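January, Pollura bench, after 4pm

Back on the rack pick for the student challenge, still all in simulation. The second years want to swap the whole gripper out and I keep asking them to leave it alone until we've got one clean set of runs we can compare against. So that was today.

Started from the Flustden settings file. First batch was dreadful, 17 good lifts out of 38, and nearly all the bad ones went the same way: one finger gets there early, the rack skews, and then the lift drags it across the board. Dropped the closing speed and moved the grasp point a touch further back from the top edge. Second batch was 49 runs (left it going over tea) and it looks much happier, though I haven't gone through the log properly yet.

The lighting is still a pain. The rack comes out nearly white and the wells are very faint in places, so anyone doing the vision part is going to struggle. I tried turning the main lamp down in the Zulitz scene and lost the holes in the board instead — needs a second go with fresh eyes. 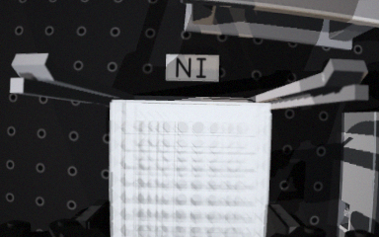
Sim view from above, rack between the fingers, "NI" label just behind it.

To do: put the lamp back how it was, save the new speed under its own name this time, ask the Herrera team which rack model they're using. Ours might be an old one. Also the label text should be a setting, it's typed straight into the scene at the moment.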